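Romine Table Set - README

Last touched 29th June. Jouko Rantala keeps this file, complain to him.

What it is
Clips and stills of small tabletop jobs. Setting a plate, putting play food on it, taking it off again, clearing up. One table, one plate at a time, a few things near it. Nothing fancy.

Folders
clips/ - 545 short clips
stills/ - 134 stills
notes/ - one text file per session, quality varies a lot
old/ - May sessions, different tablecloth, don't mix these in

The things
Plates: plain plastic, round, several colors. Get them from the Feris box, not the Ikonen box. Ikonen ones are deeper and count as bowls in the labels.
Play food: fruit mostly. Yellow things are a mess in the labels, early sessions say "lemon", later ones say "yellow fruit". Use yellow_fruit for everything new. Will fix the old ones when I get time.
Table: light wood, no cloth since May. Wipe it before you start, crumbs show up.

Jobs
put_on - fruit starts on the table, ends on the plate
take_off - the other way
move_plate - plate only, fruit stays put
clear - everything off the table into the Emirley tub

Put_on is the biggest group by far. Clear is thin, only 20 clips, so don't split it.

Labels
Each clip has a job, a plate color and a list of what's on the table. Plate color is whatever the person typing thought it was. Pink, salmon and coral are all the same plate, I've merged them to pink in labels_v3 but not in the notes.
"Empty" means no food on the plate. Fruit can still be on the table next to it, or half hidden by something. Some people labeled half hidden fruit as missing, thats wrong, fix it if you see it.
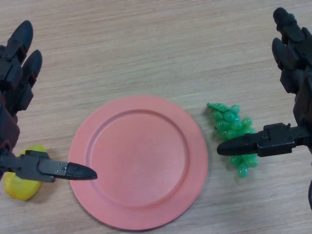 Plate position is not fixed. Near the middle is fine, a bit toward the front edge is fine too. Just keep the whole rim on the wood. Fruit can go either side, but leave a gap so you can tell if it's on the rim or next to it. Rim counts as not on the plate, it has to be down in the middle part.

Known problems
- 3 clips have no sound, doesnt matter
- shadows on the dark plates make the rim hard to see
- a couple of notes files are named after the wrong session
- stills from the last session not sorted yet

To do
Rename yellow stuff. More clear clips. Check the green plate labels against the Romine sheet.

Adding your own: new folder per session, same names as above, notes file in plain text. Send Jouko the folder name once it's up.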